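The round table, continued

I have been putting off writing about the table, mainly because I said in January that I was finished buying furniture.
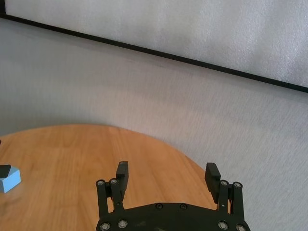
It came from Rollow, the second-hand place behind the station in Oltness, and it cost me 351 pounds, with delivery on top. The old one was a rectangle and had corners, and I have the hip to prove it. Five years of walking into the same corner on the way to the kettle ought to have taught me something, but I just bought a different shape.

It's a proper orange sort of brown. The listing said "honey". I've never had honey that colour and would take it back to the shop if I did. Still, the grain is lovely, fine and straight, and there's enough of a shine on it that the window shows up as a pale smudge when I sit down at breakfast. So does every fingerprint, which I now go after with a cloth like somebody who has visitors.

The trouble with a round table is that nothing square belongs on it. Post slides about looking for an edge to line up with. A laptop sits on it like a parked van. I used to keep seven things permanently on the old table (I know because I had to find homes for them all), and the new rule is that whatever is on there at bedtime gets put away. The rule has held up about as well as the one about furniture.

I did look at the new ones first. Luseo do a white one that I'd have ruined by teatime, and Shakya wanted eight weeks and a deposit - for a table! I could have grown fond of the corner again by then.

Next job is chairs. The old ones are too low, so at the moment I eat soup at roughly chin height and get very little of it on my shirt.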